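3.2 What people remember about a worktop

We came to the question of surface color somewhat sideways. In the first round of interviews in Clivgate, which began in January, we asked people to tell us about the table they worked at most, and we expected to hear a good deal about height and legroom. We did hear about those things, and we are grateful for the patience with which they were explained to us, but again and again the talk drifted back to how bright or how dark the top was, and how tired a person's eyes felt by late afternoon.

Of the 71 people who kept a diary for us, 15 mentioned glare without being asked. Most of them sat at glossy white tops under ceiling lights, and several had found their own remedies, from a tea towel to an old roll of wallpaper turned face down. One retired bookbinder in Alow wrote four full pages on the matter – a real pleasure to read – and her remark that she "lost the edge of the paper" on a white table led us to add border contrast to the coding scheme.

The 658 diary entries were coded separately by Harb and Tamiru, who then sat down together over the ones where they differed. A pale top with a darker or warmer border was described kindly more often than a plain pale top, even by people who had never thought of the border as a feature at all. We would not want to lean too hard on this, as the bordered tables in Jaber were also the newer ones, and a new table is easy to like. Still, the pattern held among the 12 households that had owned both kinds, and we return to it in Section 4, where shadow and hand position are taken up together. Figure 3 gives one instance of the pale, bordered type.
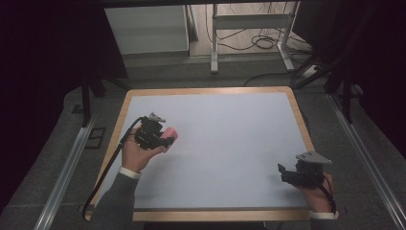
Figure 3. Worktop with a light bluish-white surface and natural wood-colored border; faint gray shadows of the hands fall on the lower part.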